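Tail length on interrupted sutures, how short is too short?
Practice & Technique > Pads and Models

vasanthi_t
Ok so I've been closing on practice pads since October and my tails are all over the place. Some I trim right down, some I leave long. Does it matter on a pad??
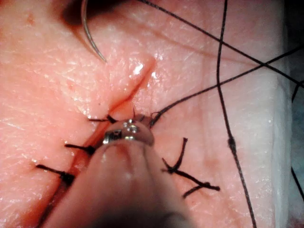
My other problem is spacing. I get a nice neat start and then the gaps wander as I go up the cut. And I'm messy with thread too, look at those long loose strands on the right, plus the tied one with its tails splayed out next to the short ones. I went through 112 knots last month and I still do it!

salgado_knots
Trim them all the same. Long tails get caught in the next throw, and then you're picking at it for 7 minutes.
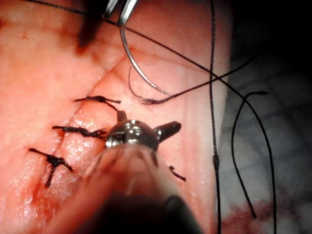 And please clear your scraps as you go, it's a habit worth having early.

latrice.y
Disagree with Tomás a bit. I leave mine long until the whole row is done (easier to grab if I need to redo one) and then trim everything in one pass. Works fine for me.
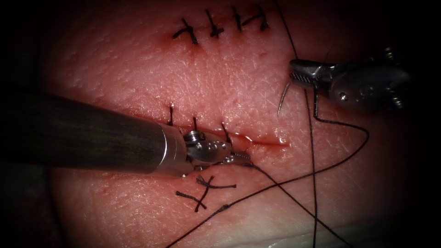 Photo: Vasanthi Thambiah

salgado_knots
Sure, if you like untangling. How do you even see your next bite?

latrice.y
I lay them all to one side lol

vasanthi_t
Ok trying it both ways tonight, 2 rows each. Will post the ugly one too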